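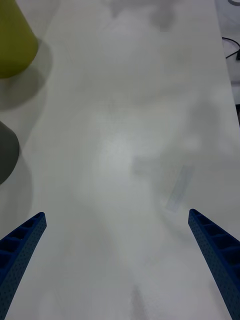 Can I rename a whole folder of files at once without learning to write scripts?

Select the files, right click, pick Lasta from the menu and type the pattern you want. Lasta shows you every new name before it touches anything, and you press Apply when the list looks right.

FOR RELEASE IN SEPTEMBER

Kalero releases Lasta 2, a free batch renamer for Windows

I'm Tianyou Fang, and I write Lasta. Kalero is the name I put on my software, so when this release says "Kalero announces," picture me at a desk with a mug of tea, announcing. Version 2 is ready, it's free for home and office use, and I'm really pleased with it!

Lasta began as a batch file I kept on my desktop. I had a folder of 1268 scanned receipts with names like scan(1).pdf and scan(1)(1).pdf, and I wanted them in date order before my accountant saw them. The batch file did the job, badly, and a couple of friends asked for a copy, and then they asked for a window with buttons on it. So I made the window. Version 1 had an ugly one (I chose the orange myself) but people put up with it, and a lot of what's in version 2 came out of their emails.

What's new

The preview is the big one. Version 1 showed you the first new name and left you to trust it for the rest. Version 2 lists the old name on the left and the new name on the right for every file you selected, and anything that would clash with a file already in the folder is marked in red. You can fix a single name by clicking on it and typing. Your change stays put even if you go back and edit the pattern, and I spent far too many evenings getting that to behave.

Undo now survives closing the program. Lasta writes a small log into your user profile each time you press Apply, and you can roll back any of the last 136 jobs from the History tab. Why 136? That's how many fit in the log size I'd settled on while testing, and I liked the number, so I kept it. You can raise it in the settings file if you want more.

Numbering is smarter too. If you rename 1000 files, the counter pads itself to four digits, so 0001 comes first and 1000 comes last, and File Explorer sorts them the way you'd expect. Before, you had to set the padding by hand, and I forgot every single time – me, the author.

Dates can come from three places now: the date the file was created, the date it was last changed, or, for photos, the date stored inside the picture by the camera. If a photo has no stored date, Lasta uses the last changed date and puts a small asterisk beside it in the preview so you can check. The asterisk doesn't end up in the file name. (It did in one of the test builds, or it tried to. Windows doesn't allow that character, and the whole job stopped dead.)

There's also a find and replace box with a case switch, a button that turns underscores into spaces, and a way to save a pattern under a name and use it again. I have one called Receipts and one called Mom's Photos.

What hasn't changed

Lasta is still a single program file with no installer. Download it, put it in any folder you like, and run it. To get it on the right click menu, open Settings and tick Add to Menu. Untick the same box before you delete the program and it will clean up after itself. It doesn't go online, not even to check for updates, so you'll need to look at the download page now and then if you want the newest one.

It still won't rename folders. I get asked for this more than anything else! Renaming a folder while other programs have files open inside it can go wrong in ways I don't have a good answer for yet. I'm working on it, slowly, and I'm not going to promise a month.

If you're moving up from version 1

Your saved settings will carry over the first time you run version 2 from the same folder. Old undo logs won't, because the format is different, so if there's a job you think you might want to reverse, do that in version 1 before you replace it. Keep a copy of the old program somewhere if you're unsure. The two can sit on the same computer quite happily, though only one of them can own the menu entry.

One more thing for people who use Serkinon, my other little program, to make text listings of folders. Lasta can read a Serkinon listing as a source of new names. Make the listing, edit it in Notepad, then choose Names From List in Lasta and point it at the file. One name per line, same order as the files in the preview, and if the number of lines doesn't match the number of files, it'll refuse to start and tell you how many it was expecting.

Getting it

Lasta 2 is on the Kalero download page, along with the help file and the change list. It runs on Windows 10 and Windows 11. The help file is in English only for now, and I'd love to hear from anyone who wants to translate it (it's short, with plenty of white space).

Reviewers and magazine people are welcome to put the program on a cover disk or a download site without asking, as long as the help file goes with it. Screenshots are in the press folder on the same page, in light and dark versions.

Questions, bug reports and complaints about the color scheme all come to me through the contact form. Please tell me which version you have – it's at the bottom of the Settings tab – and paste in the pattern you used. I answer in the evening, usually after dinner.

Contact: Tianyou Fang, Kalero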